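遠隔操作による教示データ収集　発表者用メモ

持ち時間は質疑込み。スライド番号は右下の表示に合わせてある。時間が押したら12枚目と13枚目を飛ばす。

スライド1　表題
所属と題目のみ。自己紹介は一文で済ませる。共同発表者のHeikki Heiskanenは質疑から参加する旨を伝える。
日付は2023年7月16日(日)。配布資料の版もこの日付で揃えてある。

スライド2　本日の範囲
扱うのは双腕・多指ハンドの教示。学習側のモデル構造には立ち入らない。聞かれたら付録Bに逃がす。
対象は二つの収集経路。
・遠隔操作(以下、遠隔)。操作者の手指と手首の動きをロボットの関節指令に写像する。
・直接教示。腕を手で持って動かし、関節角を記録する。
用語の注意。「デモ」は一回分の教示軌道を指す。実演展示の意味では使わない。聴衆に展示会関係者がいるので、冒頭で一度言っておく。

スライド3　直接教示の限界
重力補償を効かせた状態で腕を動かしてもらう方式。腕単体なら今でも最短で良いデータが取れる。位置決めと押し付け方向の教示にはこちらを勧める。
問題は三点ではなく、実質ひとつに集約される。教示者の手が足りない。両腕を同時に持つと、指を動かす手が残らない。二人で組む方法も試したが、左右の同期が崩れる。二人組の軌道を再生すると、持ち替えの直前で片腕が待つ癖がそのまま残った。
もう一点補足。教示者の身体がカメラの視野に入る。画像を入力に使う方策では、推論時に存在しない人体が学習画像に写り込むことになる。マスク処理の話は長くなるので省く。

スライド4　遠隔系の構成
社内名称はPlekik。構成図を指しながら、左から順に読む。
操作側:手袋型の入力装置、手首の位置姿勢計測、ヘッドセット。
写像層:Tisa。指先位置の再標的化と逆運動学、関節リミットの処理。
実行側:シミュレータまたは実機。どちらにも同じ形式の関節指令を送る。
ここで強調するのは、写像層を共通化した点。シミュレータで慣れた操作者がそのまま実機に移れる。ただし接触時の感触はまったく別物なので、移行時には慣らしの時間を取っている。
「力覚提示はあるか」は必ず聞かれる。ない。視覚と、接触を知らせる手首の振動のみ。

スライド5　写像の設計
人の指とロボットの指は、節の長さも親指の付け根の位置も違う。関節角をそのまま写すと、人の側でつまめていてもロボットの側では指先が合わない。
採用したのは指先間ベクトルの一致を目的関数に置く方式。親指と各指の距離が短いときだけ重みを上げる。式はスライドにあるので読み上げない。
重みの切り替え点で指が跳ねる現象があり、平滑化を入れた。平滑化を強くすると遅れが増す。この折り合いの付け方が、操作者の好みで割れた。経験の長い人ほど遅れを嫌い、跳ねを許容する傾向。

スライド6　手首の原点合わせ
地味だが、失敗の原因として最も多い。
操作者の手首座標とロボットの手首座標は、クラッチを握っている間だけ切り離す。離した瞬間に現在位置どうしを原点とする。絶対位置で合わせる実装は初期に捨てた。操作者の身長差で届く範囲が変わるのが理由。
クラッチ中の姿勢は記録に残すが、学習には使わない。切り出しの境界を誤ると、静止した区間が大量に混じる。あとのスライド10でもう一度触れる。

スライド7　作業台のシミュレーション環境
題材は台所の台上での把持と移載。まな板、食材、器を置く。
環境の組み上げはPlavdaleの開発拠点で行った。台の上面、物体の質量、摩擦係数は設定ファイルから差し替えられる。
見た目の再現度についての質問が出たら、次のように答える。視覚の忠実度を上げても、操作者の成功率に明確な差は出ていない。影があるかないかの差のほうが大きい。指先と物体の上下関係を、操作者は影で読んでいる。
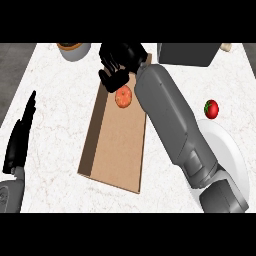

丸い物体の把持では、指を閉じ始める高さが軌道の質をほぼ決める。高すぎる位置から閉じると指先が上半分を滑り、物体が転がり出る。低すぎれば指先が板に当たり、手首が逃げる。熟練した操作者は、手を下ろし切る前に指の曲げを途中まで済ませておき、最後の区間では手首の高さだけを動かす。
この手順は口頭の指示では伝わりにくい。新人には、先に熟練者の軌道を再生して見せ、次に同じ初期配置で操作してもらう。順序を逆にすると、自己流の閉じ方が固まってから直すことになる。
ここは少しゆっくり話す。聴衆の多くは腕の軌道には慣れているが、指の時間配分には慣れていない。

スライド8　使わない側の腕
双腕で片手作業をするとき、もう片方の腕をどう扱うか。放置すると、操作者の無意識の動きが全部記録される。肩の揺れ、姿勢の直し、手袋のずれを気にする動作など。
対策は二通り比較した。
方式A:非作業腕の指令を固定する。
方式B:固定せず、待機姿勢を操作者に保持させる。
方式Aは記録がきれいになる。しかし両手作業へ移る場面で、固定解除の瞬間に不連続が出る。方式Bは揺れが残るが、つなぎが自然になる。
現在は作業単位で選んでいる。片手で完結する作業はA、途中で支えや受け渡しが入る作業はB。混在データの学習で問題が出るかはまだ評価が済んでいない。断定しないこと。

スライド9　収集規模
表の数字を読む。収録した教示は3967本。操作者は7名。作業の種類は5。
初期配置は作業ごとに80通りを用意し、操作者には選ばせない。好きな配置を選ばせると、取りやすい位置に偏る。2月の収集ではこれを怠り、物体が台の手前側に集中した。その分は別の組として残し、上の本数には入れていない。
操作者別の内訳は出さない。個人の技量比較に見えるため。聞かれても口頭で出さない。

スライド10　選別の基準
成功・失敗の二値だけでは選別しない。次の項目を自動判定にかける。
・把持後、物体が指定領域内に置かれたか
・非対象物に接触したか
・関節速度が上限に張り付いた区間の有無
・クラッチ区間の切り出しが正しいか
自動判定で落ちたものは人が再生して見る。失敗からの持ち直しを含む軌道は捨てずに印を付ける。一度つかみ損ね、指を開いて手首を引き、姿勢を直して再び入る軌道は、方策の回復動作に効く。初回で成功した軌道だけで学習すると、ずれた状態からの戻り方をまったく知らない方策になる。
持ち直しの区切り方は担当者によってぶれた。現在は、指の開き始めを区切りの先頭とする規則で統一している。

スライド11　操作者の疲労
連続操作の後半で、手首の移動量が増え、指の開閉が粗くなる。自己申告より先に記録に現れる。
休憩は操作者の申告に任せず、収集ソフトの側で区切る。区切りの直前の教示は、別の印を付けて保存する。
ヘッドセットの装着位置のずれも、後半の精度低下に寄与していると見ている。分離した測定はしていない。この点はHeiskanenの担当なので、詳しい質問は回す。

スライド12　実機への移行(時間次第で省略)
シミュレータで収集した軌道をそのまま実機で再生しても、接触以降が合わない。接触前の接近区間は使える。
そこで、接近区間はシミュレータ、接触区間は実機の少量データという分担にした。つなぎ目の位置は指先と物体の距離で決める。
Heinonenの治具を使った手首の校正手順は配布資料の末尾。口頭では触れない。

スライド13　直接教示との併用(時間次第で省略)
遠隔一本に絞る話と受け取られないよう注意する。置き場所の最終位置や、器の縁に沿わせる動きは、腕を手で持って教えたほうが早い。
記録形式は共通にしてある。収集経路の種別は軌道ごとの属性に持たせ、学習時に絞り込めるようにした。

スライド14　未解決の課題
・滑りの検出。指先の触覚がない現状では、操作者も方策も滑りに気づくのが遅い。
・柔らかい食材。変形のモデルが粗く、シミュレータでの教示に意味があるか疑問が残る。
・操作者ごとの癖。同じ配置でも進入方向が分かれ、平均を取るとどちらでもない軌道になる。分布として扱う手法は付録Bに文献あり。

想定質問
問われたら「視野の遅延はどの程度か」→ 付録Aの図を出す。口頭で数値を言わない。測定条件を読んでもらう。
「手袋でなくカメラによる手の追跡では駄目か」→ 指が重なる姿勢で推定が乱れる。つまみ動作で重なりが避けられない。手袋の校正の手間とは引き換え。
「データは公開するか」→ 未定。写像層のTisaについても同じ回答。

終了後、付録Aのスライドを表示したまま質疑に入る。機材の切り替えはHeiskanen。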